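Home Courses Student Work Library Contact
Search this site Search Enter keywords

What Skidetdale Throws Out: A Term Project on Household Food Waste
Emiko Hoshino, Intro to Environmental Studies, 15 June 2023
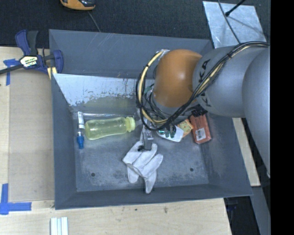
So I picked food waste, and I'll say right away that I picked it for a selfish reason. My roommates and I had a fight in the spring over a bag of spinach that had turned to soup in the back of the fridge, and everybody was sure it belonged to somebody else. I wanted to know if other people in town were as bad as we were. (They are. Some are worse!)

My question, the way it finally got approved after two rewrites: how much edible food do households in Skidetdale throw away in a month, what kind is it, and does writing it down make people throw away less? The first version was "why do people waste food," and Professor Bhardwaj wrote "whole career" next to it in the margin, so I narrowed it.

How I did it

I asked 30 households to keep a food diary for four weeks. I found them through flyers at the laundromat, two apartment buildings on my street, and my aunt's choir, which turned out to be a gold mine of people who already save yogurt tubs. Each household got a kitchen scale if they didn't have one, a pad of printed forms, and my phone number. Every time they threw away something that could have been eaten at some point, they weighed it and wrote down what it was, how much it weighed, and why it got tossed. Peels, bones, coffee grounds and eggshells didn't count. I went back and forth on bread crusts and ended up counting them.

Seven households dropped out. Two moved, one had a baby, and the others just stopped answering my texts, so the results cover 23 households. I should have had a plan for that and I didn't. The people who quit were probably busy people, and busy people might waste more, so my numbers may be on the low side.

Typing the forms into a spreadsheet took most of two weekends. There were 623 entries in all. Handwriting was a bigger problem than I expected. I spent ten minutes on one that I read as "half a lemur" (it was lemon). A few people wrote ounces when the form asked for grams, and I had to call them to check.

What I found

The biggest group was fresh vegetables, and inside that group it was mostly salad greens and herbs. Cilantro has its own row in my spreadsheet. You can't buy a small amount of it, most recipes want a spoonful, and the rest goes black in the drawer. Bread came second, then leftovers, then fruit. Meat hardly showed up. When I asked people about that, they said they felt bad throwing it away and would freeze it or cook it just to be safe.

The heaviest single entry was 3060 grams of chili, made for a birthday party that got rained out. I talked about this one a lot with Professor Bhardwaj, because it pulls up the average for the whole leftovers group. In the end I reported the group with it and without it. Leftovers stay in third place either way.

The reasons people gave surprised me more than the foods did. I expected "it went bad" to be everywhere, and it was, but plenty of forms said "forgot it was there" or "bought it twice." One woman bought sour cream three weeks in a row because she kept standing in the store trying to picture her fridge. I have done exactly this with mustard.

Did the diary change anything?

Sort of! In week one people threw away more than in any other week. Week two dropped a lot, week three dropped a little more, and then week four crept back up. I'd love to say the diary taught everybody to waste less, but there are other ways to read it. Some people may have cleaned out the fridge in week one once they had a scale sitting there. Some may have gotten tired by week three and stopped writing things down – two of them told me so in the interviews. With no comparison group I can't sort those out.

I did short interviews with nine households at the end. Most said the weighing was annoying but they liked seeing the reasons written out. A retired couple said they had moved their vegetables to the top shelf and put the drinks in the drawer, and they were keeping it that way. I tried it at our place. My roommates hate it, but we did eat the spinach.

What I would change

I'd start earlier. I lost almost two weeks waiting for the consent form to be approved. I'd also use more than one kind of neighborhood, because my 23 households were mostly small apartments with no yard, and nobody with a compost pile or chickens is in the data. A plain phone form might work better than paper too, though a couple of the choir people told me flat out they wouldn't have used it.

I'd also like to ask about money. I only asked for weights, and when I started guessing prices at the end I realized a few grams of basil costs more than a whole potato. If I can get the households to agree, I want to run a shorter version in August, when people have garden tomatoes and zucchini coming at them from every direction, and see what happens to the vegetable numbers.

Thanks to everyone who weighed their sad lettuce for me, to my roommates for putting up with the scale on the counter, and to my aunt for bullying the altos into signing up. The blank diary form is at the end of the printed copy if anyone wants to try it at home.

We use cookies to make this site work better for you. Accept Manage settings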